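Search articles, issues, authors
Search

The Two-Finger Rulebook

How a small robotics group wrote house rules for robots that open other people's cupboards

The first rule in the Drundura handbook fits on a sticky note: know what the handle is screwed to before you pull it. I love that rule. I have pulled a knob clean off my own kitchen drawer, so I can report that plenty of humans have never heard of it.

Soledad Sotomayor wrote it in April, after a long month of testing household robots at Wurkthorpe. Her group teaches machines to open doors, drawers and latches in ordinary homes, and she had grown tired of guidelines that stopped at the robot's own body. There were pages on speed and stopping distance, and almost nothing on the furniture.

"People fixed these things up themselves," she told me. "The screws might be too short. You have to treat every fitting as if someone will need it tomorrow morning, and they will."

So the handbook starts with the fitting. It now runs to 16 rules, and the ones on grip are my favorites, partly for how blunt they are. Take hold of the part that is meant to move. Close slowly until both fingers touch, then wait. Never use the lock as a handle. If the pull goes over the limit set for that job, let go and call a person – no second try with more force.

Latches get a whole page of their own, and they deserve it! A drawer handle is forgiving. A latch has a lever, a hinge pin and a plate, all close together, and the gripper has to find the one piece that wants to be moved.
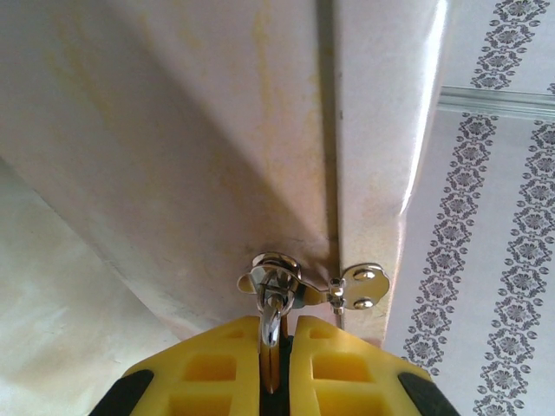

What the rules ask of people

The lever sits in the narrow gap between the yellow fingers, with the round lock just beside it and the mounting plate held on by two domed screws. Latches like this one are why Sotomayor wants operators to look at the joint between panels too. A fitting that bridges a seam can tug on both sides at once, and her page on latches tells the operator to check each side for play by hand before the robot goes near it.

Wirberg, a training workshop that picked up the handbook early, added its own twist. New operators there spend 3 hours opening cupboards by hand, using only a thumb and one finger, before they get to drive anything. I tried it. My respect for anything with two fingers went way up, and my wrist hurt until dinner.

The log sheet is less fun, but it may be the best part. Every attempt gets a line: what was gripped, how it was approached, who was watching, and whether anything looked different afterward. Old marks and stains are written down before the start, so no one argues about them later. Sotomayor's group has 3,770 lines so far, and she reads them the way other people read box scores.

There are still arguments. Thongdee, a smaller outfit that works mostly in rented apartments, wants a rule that the resident must be in the room for the first pull. Sotomayor prefers a phone call. The next edition will print both versions side by side and ask readers to write in, and I know which one I'd pick for my own kitchen.

Related stories
Who Gets to Press Stop?
A Day at the Door Handle Lab
Soft Pads, Hard Floors: Picking a Grip
Letters: Your Robots and Our Stairs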